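## Software notes from the picking cell: grasp planner 3, November

The new version of the grasp planner is running in the cell, and this item tells what changed inside it and what you must change in your own configuration if you use it in your project.
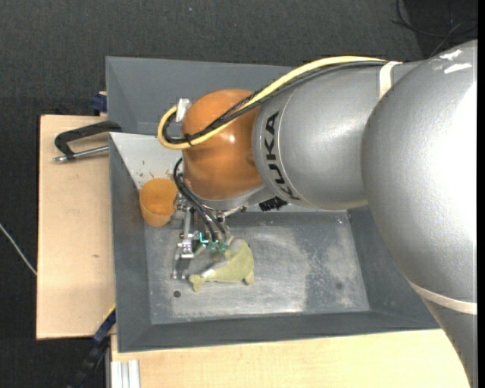
Mojtaba Kordestani wrote to us after the last issue that the planner spends too much effort on scoring and too little on rejecting, and that most bad candidates could be thrown away before any score is computed. He is right, and his remark became the main change of this version.

In the old version the planner took the point cloud of the bin, generated 3,000 grasp candidates, and gave a score to every one of them. Only after this did it check if the arm can reach the pose and if the fingers will touch the wall. The order was historical. When we wrote the first version we had only a flat table, and there were no walls to touch.

Now the order is reversed. A candidate passes first through a cheap geometric test, which knows the bin as five planes, and then through an inverse kinematics test with the real joint limits. What survives is scored, but never more than 500 candidates, and the best 50 go to the motion planner. In the cell this made the planning step shorter, and the waiting between two picks is less annoying for the person who is watching.

**Soft objects**

The scoring for soft objects is also new. For a hard cup the planner looks for two surfaces which are opposite to each other, and this works well. With a plush toy the surface normals are very noisy, and the same rule gives a different answer each time you ask. We tried to smooth the normals more, but then the small parts of the toy disappeared and the planner wanted to close the fingers on air.

The solution for the moment is simple. If the segmentation network gives the label "soft", the planner ignores the normals. It takes the thickest region of the segment, places the grasp across the shorter side, and goes 882 hundredths of a millimeter deeper than the highest point in this region. I know this number looks strange. It came out of the parameter search, I did not choose it, and I was asked to not round it until the search is repeated with the new fingers.

The label itself is still a weak place. Transparent bags are often called soft, and sometimes they are, but what is in them is not. If your project has bags, please keep the old scoring by setting `soft_mode: off`.

**Cables in the collision model**

The collision model of the wrist was too optimistic. It contained the arm, the flange and the gripper, but the cables and hoses around the wrist were not in it. For the robot nothing was there, so it was happy to turn the last joint in a way that pulls the bundle tight. We added two capsules for the bundle and a limit on the last joint that depends on the pose of the one before it. It is a rough model. Guerra, which is our simulation package, can compute the cable shape more exactly, but it is too slow to ask during planning, so we use it only offline for checking the capsules.

**What you have to do**

- Update Beltis (the driver layer) first and the planner second. In the other order the planner starts, but it does not receive the joint limits and refuses every candidate.
- Rename `max_candidates` to `max_scored` in your configuration file. The old name is still read, with a warning.
- Measure your bin again and write the five planes in the new format. The script `bin_planes.py` does it from one point cloud of the empty bin.
- If you have your own gripper, add its capsules. Without them the planner will start but writes an error in the log on every cycle.

**Known problems**

When two objects touch each other, the segmentation still sometimes gives one segment for both, and then the grasp is planned in the middle between them. Emow, the labeling tool, now has a button for splitting such segments, and every corrected example is useful for the next training.

The log viewer Ustent does not show the reason for rejection in the list, only in the detail window. The fix is written and waits for review. Until it is merged, you can read the reasons in the text log, in the lines that start with `REJ`.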